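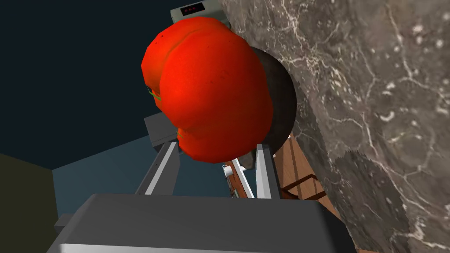 Red tomato, lobed shape, side view.

June, notebook, bench side

Second boil of the Sulolness tomatoes today and I'm so pleased with how this is going! For anyone picking up the notebook cold: we're trying to get a steady red-brown ink and a matching dye bath out of kitchen leftovers, starting with onion skins, and the tomato side is a try-out I added because the vines are lovely and green-smelling and I wanted to see what they'd give on wool.

Started at 9:40 with the onion skins. 400 g dry, yellow and red mixed (I know, I know, next time I sort them). Into the big pot with rainwater from the Pramham barrel, lid on, kept just under a simmer. The color came out of them so fast! By the first stir it was already like strong tea. I left it for 2 hours anyway, strained through the old pillowcase and then once more through coffee filters, which took forever and was worth it.

Tomato vines next. Leaves and stems only, chopped with the garden shears, and gloves on for this because the last lot turned my fingers green-black and it stayed through three showers. Same water, same pot, scrubbed out in between. The bath is a dull olive and smells terrific, like a greenhouse in the afternoon. 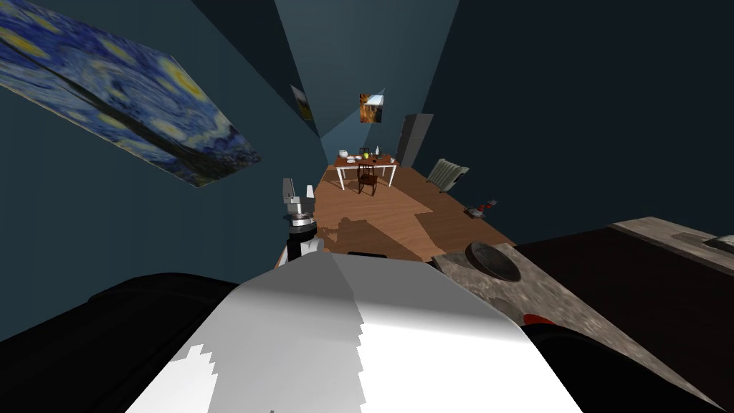
Long room, teal walls, wood floor.

Wall color, while I think of it: somebody wrote "could we get this as a yarn?" on the board under the teal paint chip. Yes please. Indigo over the onion yellow might get close, going by the Hijazi sample card, where the overdyed skein leans green-blue and is gorgeous in daylight. Putting that on the list for after the ink.

Swatches so far, all the same wool from the Pustano cone, alum at the usual strength:

Onion, straight from the bath: deep orange. Best one yet.
Onion with a pinch of iron: moss brown, very even, no blotches.
Onion with washing soda: redder, a little streaky where I folded it. My fault.
Vine, straight: pale yellow-green. Quiet but pretty.
Vine with iron: gray-green, and my favorite of the whole lot. I'd knit a sweater in it tomorrow.

I dropped one vine swatch in the onion bath by mistake and it came out a warm khaki, so now that's a recipe too. Marked it with 5 knots in the corner thread so it doesn't get mixed up with the iron ones.

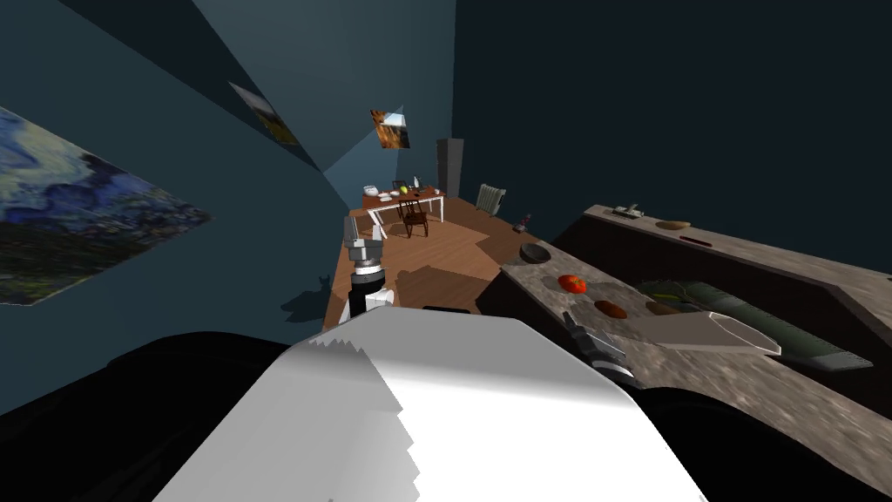
Page last changed: June, 4:15 pm

Ink notes. Cooked a cup of the onion bath down until it coated the spoon, then stirred in gum arabic. First go was too thick and sat on the paper like jam. Thinned it, tried the dip pen again, and it ran beautifully, with that little dark rim at the edge of each stroke that I love. On the cheap copy paper it feathers badly. On the cotton rag paper it's crisp.

Put 3 clove buds in the jar against mold. Lightfast strips are taped in the south window with half of each one under foil. Please don't straighten them up!

To do: sort skins by color, ask for more jars with proper lids, try the vine bath cooked down as ink, rinse the pillowcase before it sets like a board.

Recent entries
Walnut hulls, second soak
Iron water: how much is too much
Pustano wool, washing notes
Avocado pits (pink at last!)
Paper tests, cotton and copy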